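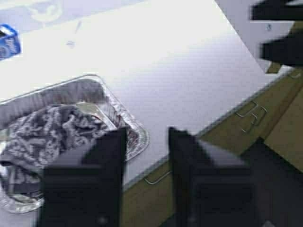 Zenis Foil Tray Soaking Kit, reviewed after a spring and half a summer
Posted July 2024

I have been using the Zenis kit since April, which is longer than I meant to wait before writing it up, but cleaning things that take an overnight soak don't lend themselves to quick opinions (and then we had guests, and then the upstairs sink needed attention, and you know how it goes). So what follows comes from a fair amount of real use in a real kitchen, mostly on rags, dishcloths and the old gray towels I keep for the stove.

The box holds five foil trays and two foil pouches of soaking powder. No gloves, no scoop, and the instruction leaflet is a single folded sheet in very small type that I ended up reading by the window. My sister-in-law Xinyi Tang bought the Skollau set at the same time, so I've had the chance to compare them side by side at her place, and I'll get to that.

The trays first, as they're the part I like best. They're aluminum with rounded corners and a crimped, folded lip, and each one takes 700 milliliters if you fill it sensibly and don't go right up to the edge. One ordinary towel fits with a bit of bunching, and two thin dishcloths fit nicely. I don't love moving a full one! The sides give a little when you lift from the corners, so now I set the tray down where it's going to stay and bring the water over in a jug. Done that way, I haven't had a single spill. Rinse them and they go again, and I got several rounds out of each before the bottoms started to look tired. Xinyi's Skollau trays are stiffer and easier to carry, but they are also smaller, and her towels always seem to be climbing out.

The powder does a lovely job on cooking grease and a decent job on tea. On tomato sauce I'd call it fair. Two soaks took most of it out of my oldest towel, and the rest I've decided to live with. There's a light soapy smell that is gone after a normal wash, and the cloths come out soft, which I can't say for the stuff I used before.

Now, the pouches. They look smart enough, all silver, with a crimped seam running straight down the middle, and they keep the powder perfectly dry until you open them. Opening them is where I lose patience. There's no notch that I could find, and if you pull at the seam by hand the foil tends to let go all at once and send powder across the table. I've done this more than once. Scissors, straight across the top, every time, and then pour whatever is left into a jar with a lid, for the pouch won't close again.
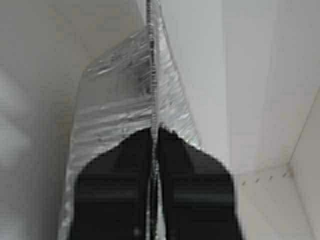
Wenjie Dong wrote in to say that a clothespin holds an opened one shut very well if you fold the top over twice first, and that hers kept for weeks that way under the sink. I've tried it since and she's right, though I still prefer my jar.

Would I buy it again? Yes, and I have, from the Goltetti shop near the station, where the second box is waiting on the shelf over the washer. If you already own a good basin you may not need the trays at all, and I do wish Zenis sold the powder on its own.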